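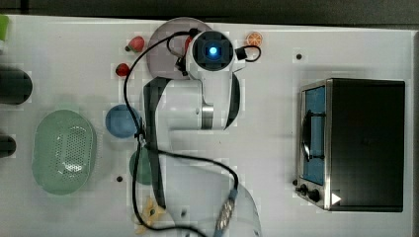 Bench 2, arm over the pink plate, toaster oven on the right side.

Notebook, student kitchen project, August

Start 9:40. The arm homed on the second try. On the first try joint 4 stopped early and gave the same limit error as last week. I moved the cable a little and started again, and then it was fine. I still believe the cable is the cause, but I have not proved it.

Task today is the same as in the Zastus rules, part B: take the fruit pieces from the table, put them on the plate, and do not touch the other dishes. In the rules the oven is called a "fixed obstacle", so its door stays closed and the arm must only go around it. We will not do part C (door opening) before the planner is stable. I wrote this also on the board, because two of us started to write code for the door already.

Layout. I put strawberries at the upper left and the orange slice at the upper right of the plate, and the colander on the left. The blue thing and the dark green plate are between the colander and the arm, and this is a bad place for them. When the arm folds, the lower links pass over the green plate and from the top camera we lose part of it. The detector then says "bowl" or says nothing. Proposal: in the next layout move the green plate farther left, or accept that it is hidden and keep its last known position for the planner. I prefer the second, as the judges at Zastus will not move plates for us.

Detection. We used the model trained on 3227 labeled pictures, the Josinia set plus our own. Threshold at 0.5 as before. Strawberries are found well when the leaf is visible. When the gripper is over the plate, anything red under it is seen only as a small red corner, and the detector loses it and finds it again many times. The planner believes each time that there is a new strawberry and adds it to the list. At 10:25 the list had five strawberries and I stopped the run. This is our bug and not the model's. We should not add new objects in the area which is covered by the gripper. I wrote a simple mask for it, file is in the shared folder under vision/mask_test. It is ugly, but please do not clean it before we have the results.

The orange slice is another problem. The grasp planner wants to take it from the top with the fingers fully open, and for a thing so flat this does not work well. The fingers come down to the table and the force limit stops the arm. I reduced the approach speed and let it close 2 mm higher. Better, but the slice turns when it is lifted and I do not trust it over the plate. If somebody has experience with flat objects, please write it under this entry.

Yellow piece near the lower part of the arm: out of reach in this layout. The planner says "no solution" after 300 tries and it takes a long time to say it. I think it is right, it is too near to the base. We should give up much earlier. I suggest a simple distance check before we ask the planner anything.

Cables. They hang in loops along the left side of the links and the lower one comes near the table. In slow motion no problem. At full speed I do not like it. The cable clips from Öztürkmen are ordered, two sizes, because I was not sure about the diameter. Until they come, speed stays at 40 percent for everybody, also for demo.

11:30, second part. With the mask on, I ran the pick of the strawberries only, same start position each time. Result over the whole block: 88 percent placed on the plate. The failures were nearly all with the one that lies more to the left, when the hand comes in with a bad angle. Before the mask we were at a little more than half, so I am happy, but the light was also different this morning and I did not control for it. Blinds must be closed in the repeat.

Controller note: the Vuretti software was updated on the bench computer and the name of the tool frame is now written with a small letter. Old scripts fail without a clear message. I lost half an hour with this. I corrected pick_basic and go_home, the other scripts are not corrected.

To do
-- repeat the strawberry block with closed blinds, mask on and mask off
-- distance check before the planner
-- grasp for flat objects, try from the side
-- correct the tool frame name in the calibration script before anybody uses it
-- check joint 4 limit with the cable taken off completely
-- answer to Zastus about the size of the table, they asked twice

Arm parked 12:50, power off at the box. The log of the first block is incomplete, I forgot to start the recorder, so please use only the second one.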